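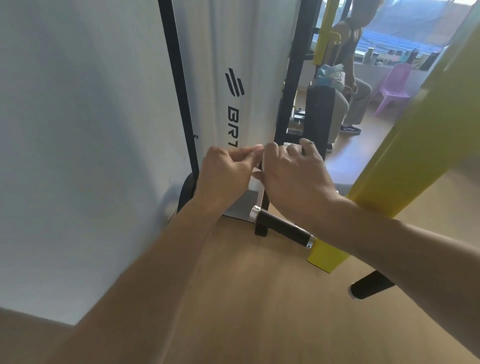

marshmallowfen wrote:
The powder versus tablet question depends on your stomach more than anything. I had magnesium oxide tablets for a month and spent most of it regretting them. Switched to citrate powder in a big glass of water after tea and no trouble since.

hillreps17
Thanks, that's so useful! I started this thread expecting one reply and a telling off. For anyone joining now, I'm after something for night cramps in my calves. I lift most mornings before work and love it to bits, but the 3am cramps are doing my head in. Currently looking at the Brurner citrate powder or the Zoëga capsules. The Brurner tub is 200 mg a scoop.

oatcake_ned
Check whether that 200 is the magnesium itself or the whole compound. Some labels give you the big number on the front and the real one on the back in tiny print.

hillreps17
Ooh, good shout. Back of the tub says 200 mg elemental, so that's the proper figure I think?

oatcake_ned
Yes, that's the one you want. 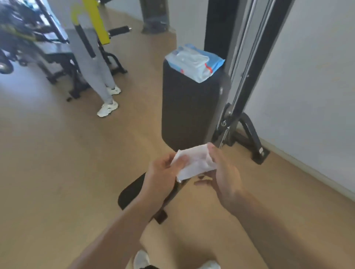 hillreps17
Also been writing down what I eat this week (I get weirdly keen on this sort of thing, I had a spreadsheet for porridge once) and I'm hardly having any nuts, beans or greens. So I've bought pumpkin seeds – loads of them – and they're going on everything. Absolutely brilliant on soup!

quietkettle
Going to be the grump here. The evidence for magnesium and ordinary leg cramps is pretty thin. I'd do the seeds and the beans, stretch your calves before bed and save the money.

marshmallowfen
It worked for me though.

quietkettle
Cramps come and go. Mine stopped in March and I'd changed nothing at all.

marshmallowfen
Fair enough, but I'd had mine for years and they stopped the same week. I'm not going back to test it.

drolbridge_runner
Whatever you pick, don't double up. I was on a Skistov multivitamin plus a sleep powder and hadn't clocked that both had magnesium in. Added up to more than 1000 mg of the stuff across the day and my insides let me know. Pharmacist in Drolbridge went through the labels with me, took five minutes and cost nothing. Ask if you take any other tablets too, or have anything up with your kidneys.

hillreps17
Right, plan! Pharmacist first, then seeds and stretches for a fortnight, and if I'm still hopping round the bedroom I'll try the powder at half a scoop. Does it taste of anything?

oatcake_ned
Lemony chalk.

marshmallowfen
It's fine in squash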